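# About us

Hello, and thanks for clicking through! I'm Shireen Coetzee and I run Trarnstead, which is two rooms, a corridor and a very slow kettle above the old dairy in Imton. We rent out benches by the day or by the month to people who make, mend and fiddle with things, and who haven't got space to do it at home.

I started it because I'd spent years working on the kitchen table and packing everything away before tea. If you've ever glued something at six o'clock and then had to eat your beans next to it, you'll know. My old firm, Sengar, was closing its offices and selling off the furniture, so I bought a van load of desks and chairs before I had anywhere to put them (my mum's garage, sorry Mum). Trarnstead opened the following November with two paying members and no heating.

The heating came later. So did proper lights, and the back wall, which I'm very fond of. I have a thing about being able to see what you own - drawers are where small parts go to be bought a second time - so as much as possible gets hung up or put on an open shelf. Chairs move about, plants move about, and I've stopped trying to make the tables match.
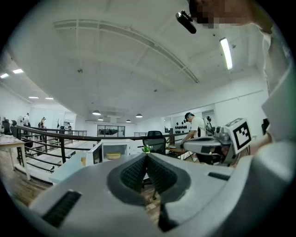
Wálter Montoya says the chairs are the reason he stayed, and that he'd tried two other shared workshops where you got a bar stool and a bad back. He also says we could do with more plants, and he may be right! The ones we've got seem happy enough and everybody waters them, sometimes all on the same morning.

A bench is yours for as long as you've booked it. Leave your work out overnight if you're in again the next day, and put a note on it if it's something you don't want moved. Most people work standing up for part of the day and sitting for the rest, so we've got a mix of heights, and if you want a table shifted just grab someone for the other end.

Tidying happens at half past four. We put the radio on, everyone stops for ten minutes and things go back where they live. I was worried people would hate it when I brought it in, but it's turned into the chatty part of the day and quite a lot of problems get solved over a dustpan.

A few things people ask me:

- **What does it cost?** A day is £30 and a month is £179, with tea included and biscuits when I remember.
- **How big is it?** 1,884 square feet all in, counting the corridor, which I do because I pay rent on it.
- **Can I bring my own kit?** Yes, please do. Bring it up before ten if it's heavy, as the stairs get busy.
- **Is there parking?** A bit, in the yard behind Voker Street. It fills up early.

If you'd like a look round, come up any afternoon after two and shout from the bottom of the stairs. The bell works from the inside only - long story - and I'm usually at the far end with the kettle.

Shireen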